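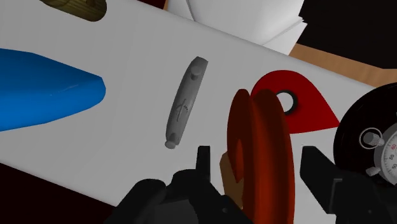
Luminița Crăciun objected, on reading an early draft of this section, that a quote from "a source close to the couple" cannot be treated as a single kind of statement. In her view, the phrase covers anything from a publicist speaking with permission to a guest who heard something at a party, and a study that puts them together will measure only the habits of the copy desk.

Figure 2. Rendered view of a wooden cylinder and crumpled white paper or cloth on a white surface.

4.2 Unnamed sources in breakup coverage

The objection is a fair one, and the coding scheme was changed in response. The first version recorded only whether a story named its source. The revised version also records what the source is said to know and how the source is said to know it. A friend who reports that a singer "is doing fine" makes a claim about a state of mind. A friend who reports that the singer has moved out of a shared house makes a claim that could, at least in principle, be checked. Both were common in the material, often in the same paragraph.

The sample consists of 200 stories, divided evenly between two outlets. Clonitz publishes short items through the day and updates them under the same headline. Prellwood publishes fewer and longer pieces and adds a correction line when the text changes. The 100 stories taken from each outlet all concern the end of a relationship between two public figures, at least one of whom works in music or television. Stories about divorce filings were left out, as court papers give reporters a named document to quote and the role of the unnamed source is smaller.

Two coders worked separately and met after each batch to settle differences. Most of the disagreement concerned the word "insider." One coder read it as a claim of employment, so that an insider would be someone on the payroll of a label, a studio or a management firm. The other read it as a general term with no fixed meaning. The second reading was adopted, and earlier batches were coded again.

A further difficulty was repetition. Clonitz regularly quoted Prellwood, and Prellwood sometimes quoted Clonitz back, with the result that one remark by one person could appear as several sources. Where the wording matched, the remark was traced to the earliest story in the sample and counted once. Where the wording had been changed - "heartbroken" becoming "devastated," for instance - the coders treated the remark as separate unless the later story credited the earlier one.

The scheme does not test whether any source was truthful. It also does not cover comments left by readers, which follow Lungu's categories and are reported in Section 5. Wekier's measure of headline tone was considered for the January batch but was set aside, as it was built for film reviews and gave the same score to nearly every breakup headline.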